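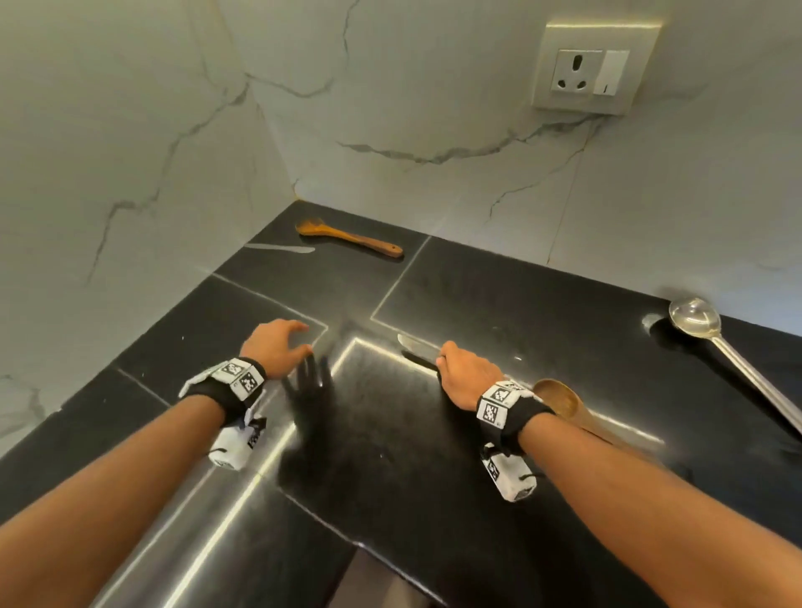
Where do kitchen utensils go when they are not in a drawer? Mostly to the nearest flat surface, and they stay there until somebody needs the flat surface for something else.

4.2 Loose Utensils on the Counter

Simão Sequeira
Jul 30, 2021

The Gratgate household survey logged 1,174 utensils left out on counters, of which 823 had a drawer, rack or jar assigned to them by their owners. The owners were quite firm about these assignments. The utensils had evidently not been consulted.

We follow the Paiva scheme in sorting by main use (stir, turn, serve, cut) and ignore material, a decision that cost us 2 meetings and most of a lunch. Under this scheme the wooden spoon and the wooden spatula part company, although every cook we interviewed keeps them in the same jar and regards the question as settled.

Figure 1. Mixed utensils on a black stone counter: a wooden spatula and a table knife toward the back, a wooden spoon and a steel ladle to the right, a small kitchen knife in the right hand.

The arrangement in Figure 1 is typical of what we call an open spread, with handles pointing in different directions and no two pieces stacked. Open spreads take up more counter than piles do, but people find things in them faster, and they complain less. Ladles are the exception. A ladle will not lie down politely in any company, and 112 households had given up and hung theirs on a hook.

Knives needed a rule of their own. The table knife counts as serving ware and the kitchen knife as a cutting tool, even when both are out on the same stretch of stone. Coders trained on the Wosa manual, where a knife is a knife, disagreed with this for most of March. Their objections are given in full in the appendix, at their request.

Related items
Drawer Dividers and Their Discontents
The Brelivley Jar Study: Second Round
Lids Without Pots
Counter Space in Shared Kitchens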